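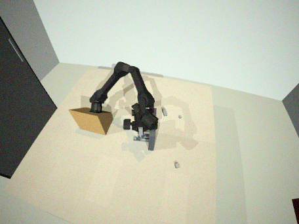
Sim view, arm on the riser block, three loose parts to the right of the gripper.

Thread: Riser block height and gripper clearance, home bench build

trideno_bench
Posting the simulated layout before I cut anything. The arm goes on a block at the left of the work surface. Block is 200 mm tall at the highest point in my model. The gripper is my own design on a Navasus wrist adapter. With the wrist pitched down, the plate is the lowest thing on the arm and reaches the table well before the fingers do. Parts to be picked are small. Questions:
Is the block too tall for work this close to the base?
Would you shorten the plate or move it?

kerf_and_a_half
Shorten the plate. You have it hanging below everything else, so it sets your minimum approach height for no benefit. What is it for?

trideno_bench
Cable guard and camera mount, later. Nothing is bolted to it in the model.

kerf_and_a_half
Then delete it until you need it.

azimi_fan
Disagree. If a camera is going there, keep the mass and the envelope in the model now. I left mine out, tuned everything, added the bracket in September and had to redo every collision margin. Shorten it, yes. Don't delete it.

B. Yazdani
The block height looks fine to me. With the elbow up like that the forearm comes down steeply, and that's what you want over small parts. Drop the base and the forearm flattens out, and then the wrist housings become the problem instead of the plate. I would test it at 4 mm clearance over the tallest part before changing the block.

kerf_and_a_half
A tall block also flexes. What is it made of in real life?

trideno_bench
Not decided. Laminated birch ply or a welded box. The sim treats it as rigid.

kerf_and_a_half
Weld it. Ply will give you 2 mm at the tool on a fast stop and you will spend a week blaming the controller.

B. Yazdani
That depends on the footprint and how it is bolted down. Mine is ply on a Trumico bench plate and repeats well enough for pick and place. I wouldn't use it for anything with contact force.

azimi_fan
Separate point. Are the part poses random per run or fixed? If they're fixed you are only testing one approach angle.

trideno_bench
Random position, fixed orientation. I can randomize yaw too. Current result is 9 failed grasps in a run of 200, most of them plate contact.

azimi_fan
Randomize yaw first. That failure count will go up and it will be more useful.

trideno_bench
OK. Plan is to cut the plate down to the level of the finger tips, keep the camera mass, leave the block alone and rerun with yaw. Will post the numbers tonight.

kerf_and_a_half
Cut it above the finger tips. Level with them is still a collision.

trideno_bench
Noted. Changing the model now.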